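Robot Rules for Kids: How People Teach Robots Safely

By Rania Fahmy, for the Skondska kids' page
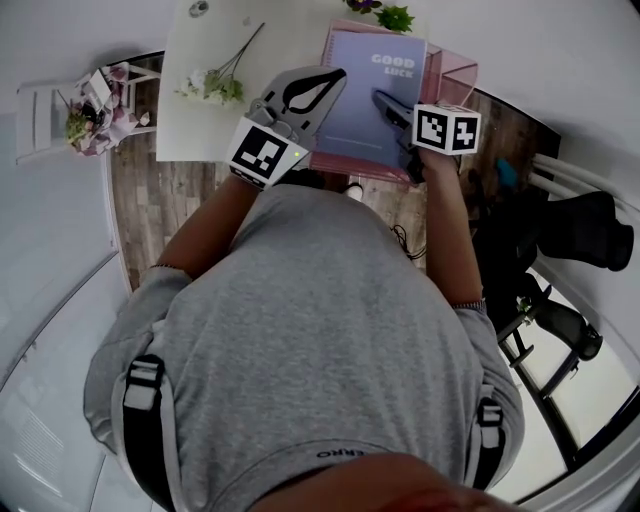 Robots don't wake up knowing stuff. Somebody has to show them. And when you show a robot something, there are rules! Lots of them. Some are about keeping people safe, some are about doing the job the same way every time, and a few are just good manners.

Quick word list first.

Gripper — a robot's hand, sort of. Usually two fingers that squeeze. Some grippers are made for people to hold, so a person can do a job with "robot hands" and a robot can learn from it later.

Marker — a black and white square pattern. A camera spots it and a computer works out where the gripper is and which way it's tilted.

Demo — short for demonstration. One go at one job, start to finish. Pick up the notebook, put it down, done. That's a demo.

OK, rules.

Rule 1. Check your gear before you start.
Straps snug. Markers clean, no fingerprints, no stickers on top (yes, someone did that). Is the little light on? What the light means is in the booklet that comes with the gripper, so read the booklet. Different makers use different colors.

Rule 2. Keep the markers where the camera can see them.
If your sleeve flops over the pattern, the computer loses track of your hand. Try this at home: hold a playing card up for a friend, then slowly cover it with your other hand. When do they stop knowing which card it is? Same thing.

Rule 3. Slow hands.
Robots copy. Show them fast and bumpy, you get fast and bumpy. At the Serkham workshop the kids practice with a paper cup first. Squish the cup, start again.

Rule 4. Fingers out of the squeezy part.
Most important one!! A gripper can't tell a pencil from a pinkie. Never poke your finger in to see how hard it pinches. If something gets stuck, stop, put the gripper down and get a grownup.

Rule 5. Mistakes get written down.
Dropped it? Say so. Hamisi Rashidi runs the practice table at Serkham and he keeps a list. Last August his group made 2,000 demos and threw out 495 of them. Wrong object, covered marker, somebody sneezed. Throwing out the bad ones is part of the work and you dont get in trouble for it.

Rule 6. Ask before you record people.
Cameras see faces, rooms, other people's things. So everybody who might be in the recording gets asked first. If a person says no, it's no. Kids need a parent to say yes too.

Rule 7. Take breaks.
Leaning over a table makes your back and neck sore. In Hamisi's group two people share each table and swap places when the timer goes. Water bottles stay on a diffrent table, away from the electronics.

What about big robots?

Big factory robots have tougher rules. Fences or light beams around them, and a big red stop button you can reach fast. Lots of countries also have written standards for robots, which are long lists of things a builder should do and test. Pretty dry reading. But they're why the stop button is easy to find, even if you've never seen that robot before.

If you ever visit a place with robots, three things. Stay behind the line. Hair tied back, no dangly scarves. Ask where the stop button is — people who work there like that question.

Your turn

Get a friend and two pairs of kitchen tongs (ask first, and not the sharp kind). One of you is the teacher, one is the robot. Teacher moves a sock from one side of the table to the other, using tongs. Robot copies exactly. Then swap. Then write your own rule number 8 and send it in.

Rule 8 from Eliseo Olvera: "No talking to the robot person when they are holding something."

Rule 8 from Subira Laizer: "Put everything back where it started befor the next try."

More rules go up when we get them. Grownup has to press send.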